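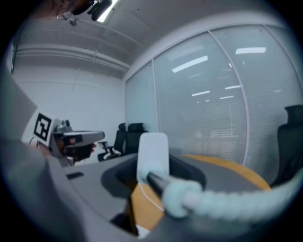

Neladum asked whether the pose jitter reported in March was a tracking fault or a timestamp fault, and said the integration team could not plan around it until that was settled.

Perception replied that it is mostly timestamps. Of 3,861 recorded segments reprocessed with the new clock alignment, 376 still fail the drift check. Before alignment the figure was 647. The remaining failures cluster where the marker leaves view for long stretches and the filter runs on inertial data alone.

Agreed: failing segments stay out of planner training until reprocessed.

Minutes, software working group, Zadar, August 2020

1. Marker detection. Corner refinement now runs after fisheye undistortion. Cost per image is up slightly - accepted.

This website uses cookies. By continuing to browse you accept our cookie policy. OK

2. Planner. Dritness build 111 rejects grasp paths with a wrist flip. Võ reported that the rejection is silent in the log. To be raised to a warning, with segment ID.

3. Tooling. Replay viewer drops the second gripper track when both devices start on the same tick. Fix is in review. Config files to move to the shared repository before the next release.

4. Open. Default filter timeout not agreed. Carried over.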